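Research > Manipulation > Tikelari > Interviews

Counting what the arm has seen: Krystyna Kubiak on the Tikelari set

Thursday, November 9, 2023

Krystyna Kubiak runs data collection for Tikelari, the simulated half of the manipulation program at Multgate. Her group produces demonstrations: recorded runs in which an operator drives a simulated arm through a household task while the system logs joint positions, gripper state and rendered views. A policy is then trained to predict the operator's next command from the log. The current release holds 2,114 accepted episodes in 63 room layouts. We met in the operator room at the Prilstead site and talked between two collection blocks.

I started with what counts as an episode.

"One attempt at one task, from reset to the operator's end signal," Kubiak said. "The reset puts the arm in a start pose and draws the room. The operator reads the instruction, does the task, and presses the pedal. Everything between the reset and the pedal is the episode. We trim idle time at the front if it runs past a threshold. We never trim the end, because the policy needs to learn when to stop."

The acceptance check has two stages. A script reads the simulator state at the final step and tests it against the goal: the drawer is open past a set distance, or the object is inside the container and at rest. Episodes that pass go to a person, who watches the rendered views at double speed and looks for things the script can't catch. Kubiak gave the case of an object that reaches the shelf by being shoved there with the side of a finger. The goal state is correct and the demonstration is useless for teaching a grasp.

"We keep those," she said. "They go into a separate folder with a reason code. There are 4 codes. We had more, and the reviewers disagreed with each other too often on the fine ones, so they were merged in May. Failures are useful if you know what kind they are."

Each operator works from a handheld controller and two views, one fixed in the room and one attached near the gripper. I asked which of the two matters more.

"Depends on the phase. On the approach, people watch the room view. In the last stretch they go to the wrist view and stay there. You can see it in the gaze logs from the pilot. The policy shows the same split when we mask one input. Mask the wrist view and it gets close to the handle and then hunts for it. Mask the room view and it has trouble at the start, when the wrist view may contain nothing but wall and floor."

Those early frames have been a subject of argument in the group. When an arm is reset into a random pose, the wrist view often has no task object in it at all. One proposal was to drop such frames from training on the grounds that they carry no information about the target. Kubiak was against it.

"They carry information about where the arm is. The robot will be in that situation when it's deployed. It'll wake up facing a corner with its fingers open, and it has to do something reasonable. If every training frame has the mug in the middle, you've told the model that the mug is always in the middle."

The group ran the comparison anyway. The version trained with those frames recovered from bad start poses more often, and the proposal was withdrawn. Kubiak would not give the margin, as the evaluation is being repeated with a larger number of start poses.

Surface materials are drawn separately from the layout. A room keeps its geometry between episodes, while floors and walls can take a different finish each time. The draw makes no attempt at good taste. Dark wall tile may end up beside brown tile, with honey-colored tile next to both and orange boards close by.

"People who visit always comment on the colors," Kubiak said. "The colors are cheap variation. What I look at is seams and grout lines. A tile grid seen at a steep angle gives you a lot of strong edges, and an early version of the model treated strong edges as drawer fronts. It would drive at the wall. When we widened the range of tile sizes, that behavior went away. We hadn't planned it as a fix. Somebody at Dudek, who do the room assets for us, had added a batch of textures, and the next training run stopped doing it. Then we went back and tested it properly."

Dudek delivers rooms in batches, each with collision geometry, a material slot list and a file naming every part that can move. The last item causes the most rework. If a cabinet door lacks its joint entry, it renders normally and can't be opened, and an operator may spend a minute pulling on it before giving up. A loading test now moves every listed joint through its range and prints any door or drawer mesh that has none.

I asked how she decides that a room has enough episodes.

"Badly, at first. We set a fixed quota per room. Then it became obvious that some rooms were easy and we were collecting the same motion over and over. Now we hold out a room, train on the rest, and see how the policy does in the held-out one. If it already does well, that room is low priority. It costs compute, and the ranking is noisy with small samples. We average over 3 seeds."

The other half of the question is operator style. Some operators approach a handle in one smooth move, and others stop short, correct, and go in. Mixed together, the two styles give the policy conflicting targets at the same position. Kubiak's group records an operator number with every episode and includes it as an input during training, then fixes it to a single value at test time. She described the result as acceptable. Asking everyone to work the same way had been tried before that.

"It lasted two days. People go back to their habits when they're tired, and then you have the mix again without a label on it."

She also listed what the set does not cover. There is no cloth, no liquid, and nothing that takes two arms. Lighting varies in direction and brightness but the lamps are all of one type. Contact forces in the simulator are not trusted for anything that depends on slip, and tasks that need a light squeeze have been left to the hardware group, whose set is smaller and separately versioned.

The next release will add recorded recoveries. An operator takes over from a policy that has gone off course and brings it back, and only the operator's portion is marked for training. The difficulty, according to Kubiak, is in the handover, when the arm still has the velocity the policy gave it and the operator's controller is somewhere else. The present solution freezes the arm until the controller pose has been matched to it, then releases it slowly. The frozen steps are cut from the log.

"That's one more thing to get wrong in the timestamps," she said. "We have a test for it. The test was wrong as well, for a week."

The second collection block was starting. An operator two desks down had drawn a room and was reading the instruction, and Kubiak went over to check that the episode counter had advanced.

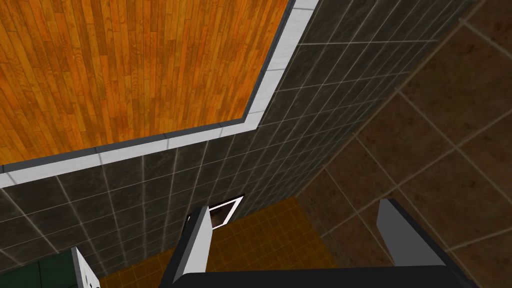
Multgate Manipulation Data Group | Prilstead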